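How I compare two grippers on a glass

I've had the Skandel two-finger gripper and the Nukberg one on the bench for a while now, and people keep asking how I try them out. A clear glass is my favourite test, as it's smooth, hard to see on camera and quick to show up a bad grip.

First, bolt the gripper on and run the open and close routine a few times with nothing in it. Open the fingers all the way and write down the gap. Mine goes to 84 mm on the Skandel, plenty for a tumbler. Then set the force to 40 per cent in the controller – you can always creep up later!

Now bring the arm in slowly, fingers wide, until the glass sits between them, and check the wrist camera view before you close anything.
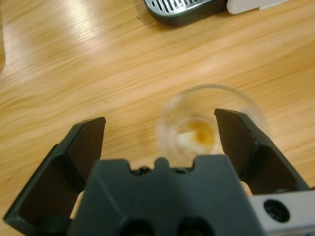

If one finger looks closer than the other, nudge the arm sideways and look again. I save that position under a name I'll remember, then close, lift a couple of centimetres, hold for ten seconds and put it down.

Do the whole thing twenty times per gripper, same glass, same spot. Note every slip, even the tiny ones (I was lazy about this in July and had to start over). Then swap grippers and reset the tool offset before you move the arm.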